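Notebook > Policy Workshop > September

Export controls game, second build -- notes after the evening run
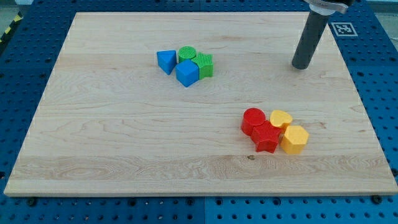
Okay, so the big thing I wanted to get down before I forget is that the sanctions track is too slow. We ran the Stultham scenario again with the new rules for third-country trade, and by turn 7 the side under sanctions had basically shrugged and rerouted everything through Luangrath Shipping (our made-to-order middleman, bless them). I had the embargo costs climbing by 4 points a turn, which looked scary on my spreadsheet and felt like nothing at all at the table.

Lautaro Navarrete played the sanctioning government and he got frustrated pretty fast. His complaint, which I think is fair, is that he can announce all the measures he likes but he has no way to lean on allies who keep buying. He wanted a card for secondary penalties. I said I'd left it out on purpose to keep the first hour simple, and he said the first hour was so simple he'd gone and made tea during it. Fine! I'm putting it in.

Changes for next build:

Embargo cost starts low and then jumps, with the jump landing on the turn after a bank gets cut off. I don't know the right size yet. Try double and see who yells.

Waivers. Right now a waiver is free and lasts forever, so everybody asks for one. Make them run out after 30 days of game time and have the renewal be public, so the other delegations get to complain about it. The complaining was easily the best part of the night and I want more of it.

The Drokis pipeline talks need a deadline. Both teams just sat on their offers, and I would too if I were them. Maybe the transit fee goes up each turn they stall?

Inspections -- still broken. The inspectors team had up to 200 points to spend and used almost none of it, partly my fault for explaining the access rules badly (page two contradicts page three, I found it on the way home). Rewrite the whole thing in plain sentences.

One more on the press role. Flila was supposed to be the neutral news agency and by the end it was printing whatever the last person to talk to it said. I kind of loved that? Two delegations changed their votes over a headline that was flat wrong. Leave it alone for now, but write the false story into the debrief so people talk about it before they leave.

Also the debrief itself ran short again. We started it at 9:40 pm and people had coats on. Either cut a turn or start earlier, and I'd sooner cut a turn.

Still to do: fix page two, print new waiver slips, ask Lautaro if he'll play the other side next time

3 comments | 7 shares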